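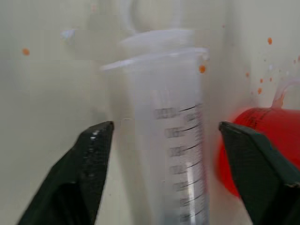

Part 2: Setting up the Fovik wallet and making your first backup

OK, so you've got the app installed from Part 1 and it's sitting there asking you to create or restore. I'm going to walk you through a brand new wallet, the way I set mine up last February. Put the kettle on, turn off notifications, and grab a pen and real paper!

1. Tap Create New. Fovik asks for a wallet name. Call it anything you like (mine is Korkdale, after the street I grew up on).

2. Pick a PIN. Eight digits is the longest it takes, and I'd use all eight.

3. Write down the recovery words as they appear, in order, in block letters. My handwriting is awful and I once spent an evening trying to decide if a word was "cart" or "cast", so please, block letters.

CAUTION: Don't take a screenshot of the words. Phones love to sync photos to the cloud, and anyone who gets the words gets the coins.

4. Type the words back in when it asks. If you get one wrong it sends you to the start of the list, and yes, that's annoying.

5. Go to Settings > Network and choose Main. The app opens on Test the first time, and coins on Test aren't worth anything.

6. Tap Receive and copy your address. Send yourself a tiny amount first. I sent 1000 satoshis from my old Lamell wallet, plus the fee.

NOTE: Your payment will say Pending until it gets 2 confirmations. Mine took most of my lunch break. Don't send it again!

7. Now the scary bit. Go to Settings > Erase Wallet, wipe it, and restore from your paper. If the balance comes back, your backup is good and you can move the rest over.

CAUTION: Only do step 7 while the wallet holds the tiny amount. If you've already moved everything in, skip it and try restoring on a second phone.

If the restore hangs at block 832, close the app and open it again. It picks up where it stopped.

Part 3 covers fees.

Comments

Efraín Quispe
Mine hung at 100 percent and never said Done. Restarted, and the balance was there. Thanks for the guide!

mykhailiuk_fan
Does this work with a Mykhailiuk hardware key plugged in?

Reply from author
Not yet on my phone, sorry. I've only tried it on the desktop version.

tess_b
I was on Test for a whole week before I read step 5. Oops.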